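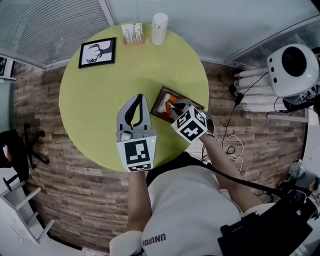

Last changed: June, after the second round of comments

Tabletop Reset: Student Project Report

1. What we set out to do

Our project looked at how a small shared table gets arranged and put back in order. We picked one round lime-green table and a handful of everyday things that people keep on a desk or shelf: two framed pictures, a wooden pen holder and a white cylindrical container. The question was whether a fixed layout helps people put things back faster than a layout they choose themselves.

The topic came out of a course on shared interiors. The course reader used the Zakberg study rooms, where tables are cleared between bookings, and we wanted something small enough to repeat many times in one room.

2. The objects

The two pictures differ enough that people do not mix them up. One has a dark brown wooden frame and an orange-and-white image. The other has a black frame and shows deer antlers in black on white. The pen holder is small and light, and it was the item most often set down too close to the edge.

We had planned to use a Skaver desk tray as well. It took up so much of the tabletop that the pictures had to overlap, so we dropped it after the first trials.

3. The room

The floor has a wood look in gray and brown planks, and the table stands near a wall of horizontal blinds. We kept folded white towels in a stack on the floor.

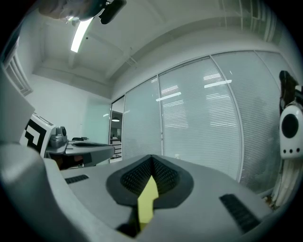 Light mattered more than we expected. In the first trials we worked with daylight only, and the angle of the pictures was hard to judge when we compared positions afterward. From then on we used the ceiling lights and left the blinds alone. The glass partition with its white blinds reflects the lights, so we marked a starting side of the table where the reflections bothered people least.

4. Method

Each trial began with the items in a random arrangement. In the fixed layout, the pictures went on opposite sides and the pen holder beside the white container. In the free layout, the person decided. We ran 400 trials and kept 325. The rest were left out because an item was missing at the start or the timer was stopped late. Positions were entered in Rirkus, a spreadsheet add-on from our department, and took nearly 20 hours to check.

5. Results

The fixed layout was quicker once people had practiced it. Before that, the free layout won. Frames took the longest in both, mostly from small corrections to the angle.

6. Still open

We would like to repeat the trials on a square table, where the edges give something to line up with. The Ruangrit workshop has one we can use next term.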